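12/27/20
Detonation cell notes, Saha tube, bench 2

Continued with the 6 m tube. Objective unchanged: measure the front velocity in the lean mixture and compare with the one-dimensional steady solution (shock, induction zone, heat release ending at the sonic plane). Sunil Talukder reran the equilibrium code overnight at 288 K initial temperature. His figure for the ideal front speed is a little over 2000 m/s. I get the same from the Hugoniot tangent by hand, within the thickness of the pencil line.

Measured speeds are low again. Deficit is largest in the narrow insert, as expected from wall losses. In the bare tube it should be close to nothing and isn't. Possible causes, in the order I would check them:
Pressure gauge 3 triggering late (Redov amplifier, long rise time).
Mixture leaner than the partial pressures say. Mixing time was cut in July and never put back.
Gauge spacing taken from the drawing. Mitali Biswas says the flange was remachined after the drawing was made.

Shot 47 discarded, no trigger on gauge 1.

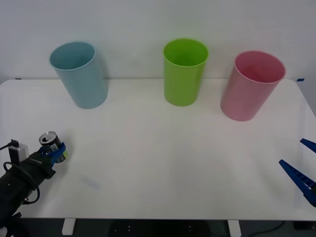
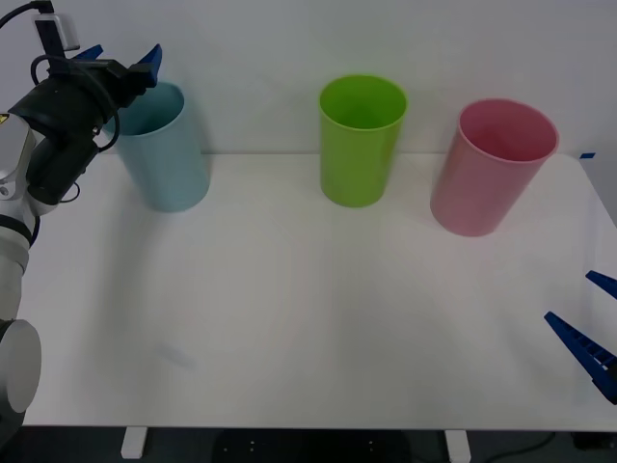 Soot foils from the bare tube are better than the last set. Cells are regular over the final third, irregular upstream. Dilruba Kanagaratnam wants to take the induction length from the cell width with a constant factor. I don't trust the factor for this mixture. The induction time depends exponentially on the post-shock temperature, so a small velocity error goes straight into it. Suggest we quote the cell width alone and leave the conversion to the reader.

Read the Kaltard report on losses again. Their friction term has the wrong sign in the second momentum equation, though the plotted curve is right, so presumably a typing error. Pencilled in the library copy. Iresha has the original and will compare.

To do:
Remeasure gauge positions with the tube cold.
Swap amplifiers on gauges 2 and 3, repeat one shot.
Restore the old mixing time.
Ask Basilmont for the calibration sheet, second request.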